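Summer robotics club at Dasivton library builds its own gripper 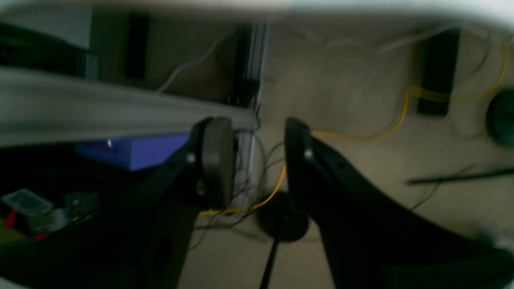
The Dasivton Library robotics club has been going for two summers now, and if you have walked past the old reading room on a weekday afternoon lately you may have heard the cheering and wondered what on earth was going on in there. The answer is that 14-year-olds get very loud when a robot picks up a tape measure. This year the club has taken on its biggest project so far, a robot arm the students call Rulik, and the part they have spent the most time on by far is the hand. It has two black fingers, each ending in a dark pad, and the two pads face each other so that whatever goes between them gets held from both sides. They went through a good many shapes before settling on that one, and every member seems to have a favorite among the rejects (there is a shoebox full of them on the windowsill, and you are welcome to look through it). The club meets on the carpet, with yellow cable winding across the floor, and new members learn on day one to pick up their feet.

Ghazala Shaikh started the club after her own daughter came home from school wanting to know how a vending machine lets go of a bag of chips. She teaches eighth grade science during the year and had never built a robot herself, which she says was a help in the end, as the students could see her getting stuck on the same things they did. "I learned to solder the night before I taught them to solder," she told us, laughing. "I still have the mark on my thumb."

The students work in pairs, and each pair looks after one piece of the project for two weeks before trading with somebody else. Right now one pair is writing the code that opens and closes the fingers, another is working on the wrist, and a third has been given the job nobody wanted in June and everybody wants in July, which is the testing. Testing means asking Rulik to pick up the same object again and again and writing down what happened in a big green notebook. As of this week the notebook has 622 tries in it. The best run so far was 134 pickups in a row with a foam block, and it came to an end when a younger brother who was visiting asked if he could have a turn.

Soft things have been harder. A rolled pair of socks gave the team trouble for most of a week, and a bag of rice is still, in the words of the notebook, "no." Parveen Mridha, who is going into tenth grade and has been in the club since the beginning, thinks the trouble is with how hard the fingers squeeze. "We had it set so it would never drop anything, and then it squashed a muffin," she said. "So now we start gentle and go up a little at a time. It takes forever but you really start to understand what your own hand is doing when you pick up a cup." She has been keeping a chart of the settings for each object, and she hopes to have a page for the rice before too long!

All of this is leading up to the Magalhães Cup, a friendly contest for library and school clubs in the region, held at the end of July in the Bornier Center gym. Teams will have to move a set of household objects from one table to another, with points taken off for anything dropped or dented. The objects are kept secret until the morning of the contest, so the Dasivton students have been raiding their kitchens at home for practice pieces, and more than one parent has called Ms. Shaikh to ask after a missing spatula.

The club has raised $157 toward the trip so far, most of it from a lemonade stand outside the main doors, and would be glad of a bit more for van rental and lunches. There is a jar at the front desk.

Anyone who would like to see Rulik at work can come to the open afternoon on 10th July, from 2 until the library closes. Visitors are asked to bring one small object from home for the robot to try. Please, no eggs until the team says so.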